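Progress Report to Villanueva: Teleoperated Demonstrations for Shape Insertion
Reporting period ending April. Prepared by Tài Từ, Skaltident.
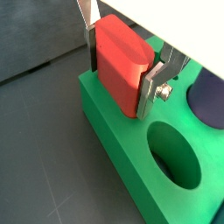

1. Status

Work package 2 (demonstration collection) is on schedule. Work package 3 (policy training) began two weeks early and is limited by the issues listed in section 4. Work package 1 (cell setup) is closed except for the spare gripper, which Litmont has not yet shipped.

The task is unchanged from the proposal. Colored blocks are inserted into matching openings in a green base by a single arm with a parallel two-finger gripper. An operator drives the arm by remote control, and the joint positions, gripper width and wrist view are logged together. The red block with the rounded edge remains the reference part for comparing operators, as its slot tolerates the least yaw error of any opening in the base.

2. Demonstrations collected

The target for the period was 900 attempts. We recorded all 900. After review, 506 were accepted for training, 238 were rejected, and the remainder are waiting for a second reviewer.

An attempt is accepted if the block is fully seated, the operator did not release and regrasp more than once, and no log channel dropped out. The rejected attempts fall into these groups, largest first:

Block left tilted in the opening at release
More than one regrasp
Log dropout, mostly wrist view
Base shifted on the table during the push

The first group is concentrated in the early sessions. Operators were lowering the block at full speed and relying on the push to correct the angle. The written procedure now calls for a pause just above the slot, a wrist rotation if needed, and a slow vertical move until contact. Tilted releases dropped in later sessions, but operators also became more practiced over the same weeks, and we cannot separate the two effects with the data we have.

3. Hand guiding compared with remote control

The proposal included a small comparison with hand guiding, in which the operator moves the arm directly. We recorded 60 hand-guided attempts on the red block only. Approach paths were smoother and shorter than the remote ones. The final push was worse. With a hand on the wrist, operators added side load that does not appear in the commanded position, so the log does not explain why the block went in. The operator's forearm also blocked the wrist view in many attempts.

We recommend keeping remote control as the main method. Hand guiding is useful for recording start poses, and we will continue to use it for that.

4. Issues

4.1 Contact visibility. During the last part of an insertion the fingers and gripper body hide portions of the base, including openings next to the one in use. The policy has to rely on what it saw on approach. We are testing a short history of earlier views as an added input. Results are too few to report.

4.2 Uneven light. The white gripper housing overexposes in the wrist view while the lower faces of the parts stay dark. Exposure is now fixed for the whole session. Earlier recordings used automatic exposure and are tagged so they can be left out of training.

4.3 Finger wear. The contact faces are inspected at the start of each shift. One set was replaced during the period. The replacement changed the closing width slightly, and the gripper offset was measured again before recording resumed.

4.4 Software. The Zumley logging package was updated once. The update changed the timestamp source, and nearly a full session had to be realigned. The version is now frozen until the end of work package 2.

5. Plan for the next period

Finish second review of the open attempts.
Record additional attempts on the cylindrical part, which is underrepresented in the accepted set.
Train the first policy on accepted remote demonstrations only, then repeat with hand-guided start poses added.
Repeat the red block test with the base rotated on the table.

6. Budget and requests

Spending is within the approved plan. Operator hours are slightly over and equipment is under, pending the Litmont invoice. We request approval to move the unspent travel line to operator hours. No change to the end date is requested.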